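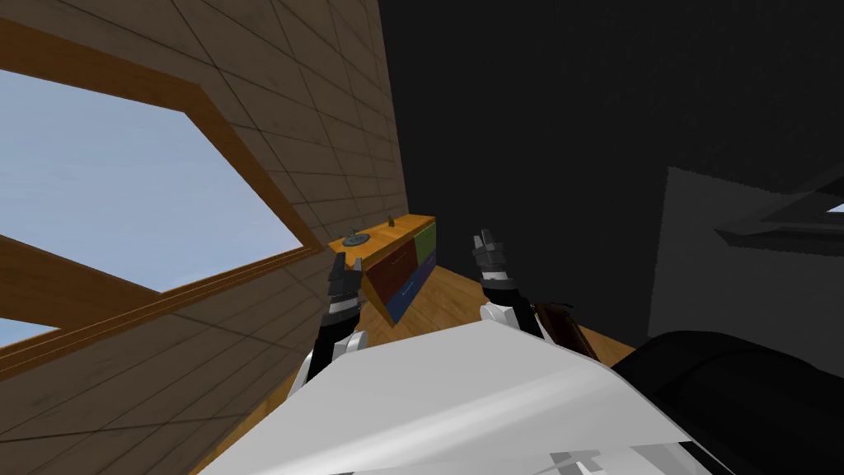 Apr 23, 2026
by the Otavthorpe bench diary

Search this diary
Search

Morning spent on the simulated room again. Target for the week is 73 usable demonstrations of the cabinet task, all by remote control, head view only. The task text now reads: open the red drawer with the left hand, put the small cone in it, close the drawer. I dropped the second half, with the blue drawer, until May. It doubled the length of every run and most of the failures were in it.

Started by redoing the ready pose. Both arms up, grippers open, left hand in front of the red drawer. The old pose had the hands down at the sides and every run opened with a long, useless lift that I did differently each time. Starting high leaves less of me in the data. The drawback is that the left gripper covers part of the red drawer from the head view, so I am steering partly from memory of where the front is. Tried leaning the torso back a little. It helped with the drawer and made the cone harder to judge. Put it back.

The tilt of the view still bothers me. After an hour or so I stop noticing it, and then I take the headset off and the office looks wrong for a minute. Kuzmenko rig was fine today apart from the left trigger, which sticks at the end of its travel. I have set the close threshold lower so a half press counts as closed.

Delay: Siloron link measured 73 ms before lunch. Later it went to 400 ms for a stretch and I stopped recording. At that figure I overshoot, correct, overshoot the other way, and the result is a recording of a nervous operator. Deleted everything from that stretch. No point keeping it "for variety" – I did that last time and the trained policy shook its wrist before every grasp.

The cone is the hard part. It is tiny next to the cabinet, dark, and sits near the front edge of the top. Come in too low and the fingers hit the edge of the wood. Come in too high and they close on the tip, which slides out. What works for me:

come in from above, slow down early, go past the tip, close, wait, lift straight up.

The wait matters. I hold still for 10 control steps after closing so the contact settles before the lift. When I skip it the cone jumps out sideways. This may be a contact setting in Kiria and have nothing to do with me. Made a note to try a smaller physics step, but not in the middle of a set, or the first half and second half will not match.

Also need a rule for the gray dish at the left end of the top. On two runs the forearm brushed it. The task says nothing about the dish, so strictly they pass. I marked them as failed anyway. If I let it through, the policy will learn that the dish does not matter, and later there will be a task where it does.

Right arm: parked, open, off to the right of the cabinet. I considered using it to steady the cabinet during the pull, then checked, and the cabinet is fixed to the floor in the scene file. Left it alone. It does drift a little if I relax my right hand, so for the next block I will lock that side in software and only stream the left.

Replayed the morning block with no operator, just the saved joint commands. All but one matched. The odd one missed the handle, so the start state was not saved properly. Reset script goes on the list for tomorrow, before any new runs.

Wrist sore. Stopped early.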